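Help wanted: someone handy with tables (part-time, Brindness workshop)

Posted 22/03/2018

Hi all! I run Prandier, a small shop that fixes up worktables and sells them on to studios, schools and anybody else who needs a good flat surface. I've got more tables than I can handle right now - 43 of them stacked up at the Brindness workshop - and I'd love a second pair of hands through December.

The work is pretty simple, but you do need some patience. You'll be sanding, filling, painting tops and fitting wooden borders, then wiping everything down and wrapping it for the van. I do most of the painting myself at the moment and I'm happy to teach you (I learned from a library book and a lot of ruined tops, so don't be shy about applying).

Pay is 750 a month for three mornings a week, plus lunch if you like soup. You'd need to be okay with lifting one end of a table, and with paint on your shoes.

We mostly do soft colors these days, pale greens and minty blues with a smooth matte finish, and people seem to love them next to a strip of light wood.

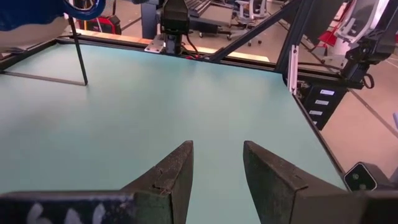 The next big order is for Kinyua, who want 54 tops in two sizes, so whoever starts first gets to help me pick the shades! No experience needed, though if you've painted furniture before, tell me what and how it went.

To apply, drop a short note through the door at Tirkis Yard with your name, your phone number and which mornings you're free. I'll call everyone back, even if it takes me a week or so.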